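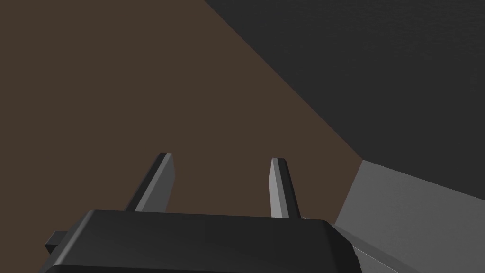
Figure 4-1. Gripper with two parallel fingers (rendered view).

4. Setting Up the Vocal Channel

This section covers the Falwood stage preamp with one lead microphone and up to three backing microphones. Read Section 3 (Power and Grounding) before you start. For a single singer with no backing group, skip steps 7 and 8.

4.1 Before you connect

1. Turn the MASTER knob fully left.
2. Set all four PHANTOM switches to OFF.
3. Check that the output cable runs to a line input on the mixing desk. Mic inputs will overload.

CAUTION: Do not plug in or unplug a microphone while its PHANTOM switch is ON. Ribbon microphones can be damaged.

4.2 Lead microphone

4. Connect the lead microphone to input 1. Turn PHANTOM 1 to ON only if the microphone is a condenser type.
5. Have the singer perform the loudest passage of the set at normal distance. Raise GAIN 1 until the yellow light flickers on the peaks, then back off one click.
6. Press LOW CUT. The filter starts at 140 Hz. For a bass or baritone voice, hold LOW CUT for two seconds to move it down to 50 Hz.

Note: A spoken "check, one, two" is too quiet for step 5. Gain set this way will clip in the first chorus.

4.3 Backing microphones

7. Connect the backing microphones to inputs 2 through 4 and repeat step 5 for each, one singer at a time.
8. Have the whole group sing together. If the lead is hard to hear, lower GAIN 2 through 4 by equal amounts. Leave GAIN 1 alone.

Note: Two singers sharing one microphone should stand at the same distance from it. Set gain for the louder voice.

4.4 Presence and monitor feed

9. Turn PRESENCE to the center mark. The control is a wide boost or cut at about 3,000 Hz. Increase it in small steps if words are unclear in the room.
10. Raise MASTER to 12 o'clock, then bring up the MONITOR knob until feedback begins. Turn it back by two marks.

CAUTION: Keep stage monitors behind the dead side of each microphone. See the placement chart on page 39.

4.5 Saving the settings

11. Hold STORE until the display blinks, choose a slot with the arrow keys, and press STORE again. Knob positions for GAIN are not saved. Write them on the card inside the lid.

Revised in April. Text: Dagmar Mikuš. Stage testing: Vratislav Šimko, Jikville.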